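Kitchen and Packing Assistant, part-time - Fluvimby Preserves

Closing date: Mon 1 August

Fluvimby Preserves makes jams, chutneys and pickles in a unit on the Briten road, just outside Plesitz. We sell through farm shops, by post and from our own counter. We are looking for a kitchen and packing assistant to join us for the fruit season and, if it suits both sides, to stay on afterwards.

The job is split between the kitchen and the packing room. Mornings are usually spent on fruit and vegetables: washing, topping and tailing, stoning, chopping, weighing out. You will also help the cook with filling and capping once a batch is ready. After lunch you would normally move to labelling jars, making up orders and getting the post ready for the four o'clock collection. Some days are all kitchen, particularly when the plums come in, and in a quiet week you may hardly see a pan.

We work in small batches, 48 jars at a time for most of the range. The damson and the green tomato are done in larger pans, 121 jars to a boil, and these need two people from start to finish. You will be shown how to do everything. We would sooner train somebody who is tidy and turns up on time than take on an experienced cook who dislikes washing up.

What you would be doing

Preparing fruit and vegetables by hand and by machine
Weighing ingredients against the recipe sheet and signing for them
Sterilising jars and lids
Filling, capping and wiping down
Labelling, with batch number and best before date
Picking and packing shop and postal orders
Cleaning the kitchen at the end of each session, including floors and drains
Putting away deliveries of sugar, vinegar and glass

Sugar comes in 25 kilo sacks. There is a trolley and you will be trained in lifting, but you do need to be able to manage regular physical work and to stand for most of a shift. The kitchen gets warm in summer and smells strongly of vinegar on chutney days.

Postal orders are a growing part of what we do. In June we sent out around 100 parcels a week, most of them gift sets of three or six jars, and we expect that to rise from the autumn onwards. Breakages cost us the jar, the postage and usually a phone call, so careful packing matters as much as speed.
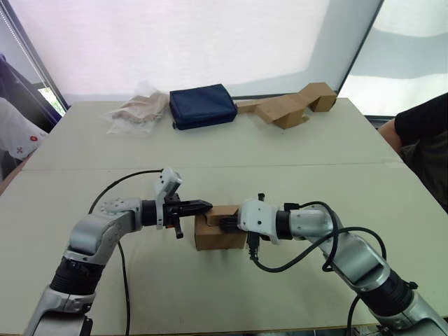

Each order has a packing slip which lists the jars and the size of carton. You check the jars against the slip, initial it and put it in with the order. Anything missing from the shelf gets written on the board by the door so that the kitchen can plan the next batch. If a customer has asked for a card, the wording is printed at the foot of the slip and we write it out by hand, so legible handwriting is useful.

Hours and pay

The post is for 24 hours a week over three days. Two of the days are fixed and the third can be agreed with you. A shift runs from 8.30am to 5pm with half an hour for lunch, unpaid, and two short breaks, paid. From October to the middle of December there is normally overtime for anyone who wants it, but it is not compulsory. We do not work Sundays.

Pay is by the hour and above the legal minimum. The exact rate depends on experience and we will tell you what it is before you come for interview. You will be paid monthly through the bank. Holiday is the statutory amount, worked out in proportion to your hours, and we close between Christmas and New Year. Staff can buy anything from the range at cost, and jars with crooked labels are free.

What we are looking for

You must be able to read and follow a written recipe, do simple sums with weights and keep clear records. Good personal hygiene is essential. Jewellery other than a plain band, nail varnish and false nails cannot be worn in the kitchen. Overalls, hats and aprons are supplied and washed by us, but you will need your own flat closed shoes.

A food hygiene certificate is helpful. If you do not have one we will put you through the course in your first month and pay for it. Please tell us about any food allergies when you apply. We handle mustard, celery, sulphites and walnuts in the same building and it would not be safe for everyone.

Getting here

We are 2 miles from the centre of Plesitz. The Briten bus stops at the end of the lane, though the first one in the morning gets in at 8.40, and we can be flexible about the start time for anyone who depends on it. There is free parking in the yard and a covered rack for bicycles. The lane has no pavement and is dark in winter, so bring a torch if you walk.

The kitchen, packing room and toilets are all on the ground floor. The staff room is up one flight of stairs. If that would be a difficulty, or you need any other adjustment to do the job or attend an interview, let us know and we will talk it through.

How to apply

Write to us with a short letter saying what work you have done before, paid or unpaid, and which days you could do. A CV is welcome but you do not have to send one. Give the name of one person we can ask for a reference - we will not contact them until we have spoken to you. Letters can be handed in at the counter or posted to the unit. There is also an application form at the counter if you prefer to fill one in.

Interviews will be held in the fortnight after the closing date and will take less than an hour, including a look round the kitchen. Those we would like to take further will be asked back for a paid trial morning. We reply to everyone who applies. The start date is as soon as possible after that, allowing for any notice you have to give.

You must have the right to work in this country and will be asked to bring proof to the interview.

Recent notices

Counter opening times over the summer
Damsons wanted - we buy from gardens and smallholdings
Lu hot pepper relish back in stock
Returning empty jars: which sizes we can take
Saturday counter assistant (now filled)

© Fluvimby Preserves, Briten Road, Plesitz | Contact us | Delivery and returns | Back to top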